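Trarari Building Services
Monthly electrical and egress walk-through, Skevholm annex, ground floor
Inspector: Lionel Picard
Month: July

Scope: exit routes, portable extinguishers, emergency lighting, distribution panels, cords and outlets, storage. Plumbing and roof drainage are on separate sheets. Ratings used: OK, Fix, Hold. Hold means the area or item stays out of use until the comment is closed.

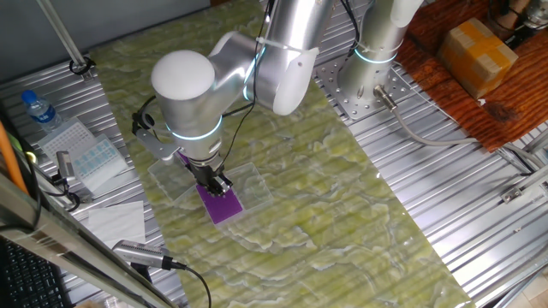
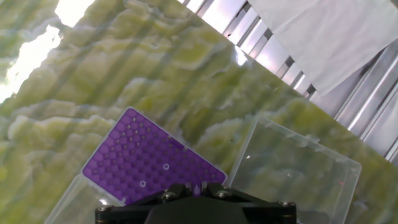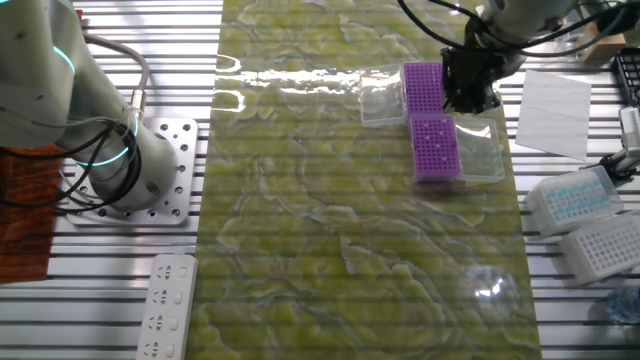
Skevholm annex, ground floor.

1. EXIT ROUTES

1.1 Corridor width clear along full length: Fix
Comment: Flattened cartons stacked against the north wall outside the mail room. Clear width is still above the posted minimum but the stack was also noted last month. Move to the recycling cage.

1.2 Exit doors open from inside without a key: OK
Comment: All doors tried. The east door drags on the threshold during the last part of its swing. Plane or adjust the hinges at the next carpentry visit.

1.3 Exit signs lit: Fix
Comment: Sign over the stair door is dark on one side. Lamp replaced, no change. Suspect the driver. Part requested from Sandberg.

1.4 Stair treads and handrails secure: OK

1.5 Assembly point sign legible from the door: Fix
Comment: Hedge has grown over the lower half. Grounds crew notified.

2. PORTABLE EXTINGUISHERS

2.1 Mounted, visible, not blocked: Fix
Comment: Unit by the loading door is behind a parked pallet jack. Jack moved during the visit. Floor marking is worn and should be repainted in yellow.

2.2 Gauge in the green zone: OK
Comment: Unit 535 reads at the low end of the zone. Recheck next month. If the needle has moved, send it out for service.

2.3 Pin and seal in place: OK

2.4 Monthly tag initialed: Fix
Comment: Tags for the break room and the copy room were not initialed in the previous round. Initial on the spot, not from the office afterward.

3. EMERGENCY LIGHTING

3.1 Push-button test, all units: Fix
Comment: One unit in the rear corridor dropped out after 3 seconds. Battery is original. Replace the battery and repeat the test before closing this line.

3.2 Lamp heads aimed at the route: OK
Comment: The heads near the stair had been turned toward the ceiling, probably during painting. Re-aimed. Painters should be told to leave them alone or call the desk.

3.3 Full-duration test: not due

4. DISTRIBUTION PANELS

4.1 Working space in front of panel clear: Hold
Comment: Panel B closet is holding a mop bucket, two folding chairs and a box of holiday decorations. The closet is not storage. It stays locked until emptied, key at the front desk.

4.2 Directory complete and readable: Fix
Comment: Panel B directory lists circuits 3 and 4 as "spare". Both breakers are on and both are loaded. Trace and label. Pencil entries elsewhere on the card should be redone in ink.

4.3 Blanks fitted in unused openings: OK

4.4 No heat marks, smell or buzzing: OK
Comment: Slight hum at the lighting contactor in Panel A, unchanged from earlier rounds. Trend only.

4.5 Covers fastened with all screws: Fix
Comment: Panel A cover is one screw short. Use the flat-tipped type. Pointed screws can reach the wiring behind the cover.

5. CORDS AND OUTLETS

5.1 No extension cord used as permanent wiring: Fix
Comment: Break room refrigerator is fed from a light-duty cord run behind the cabinets. Add an outlet or move the refrigerator – either is acceptable.

5.2 No power strip plugged into another strip: Fix
Comment: Found under the reception desk. Corrected during the visit. This is a repeat finding and should go in the tenant notice.

5.3 Ground-fault outlets trip and reset: OK
Comment: The outlet beside the break room sink trips but needs a firm push to reset. Evon has been asked to price a replacement.

5.4 Cover plates whole: Fix
Comment: Cracked plate, meeting room, window wall.

5.5 Cords off walkways or covered: OK

6. STORAGE

6.1 Clearance kept below sprinkler heads: Fix
Comment: Top shelf in the supply room is loaded too high at the back. Remove the upper row of boxes and mark the limit on the wall with tape.

6.2 Shelving anchored: OK
Comment: Posted limit is 300 pounds per shelf. Paper stock belongs on the lower shelves.

6.3 Flammable liquids in the rated cabinet: OK
Comment: Cabinet door does not self-close from fully open. Closes from halfway. Check the spring.

FOLLOW-UP

Items rated Hold are to be closed before anything else. Items rated Fix are due by the next round unless a part is on order, in which case write the order reference next to the line. Do not erase earlier comments – strike them through once and initial.

Open from last month: 1.1, 5.2
Next round: August, same route, starting at the loading door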